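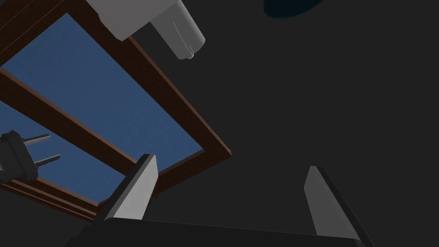
4.2 Wrist-view results in simulation

Figure 3. Simulated wrist view with the gripper open and a two-prong plug at the left edge.

We trained the plug policy on 3287 simulated episodes in Simton and tested it on 264 held-out room layouts. The result we like most concerns odd viewpoints. When the wrist tilts far back, the view can fill with ceiling and window, as in Figure 3, and we expected the policy to lose its way. It did very well! With the fingers and the prongs both in view, it kept a steady estimate of the plug's angle – even against plain, untextured surfaces. The Hullel baseline drifted on these same views. Adding 1000 more episodes with steep camera angles narrowed that gap but did not close it, and we return to the remaining failures in Section 5.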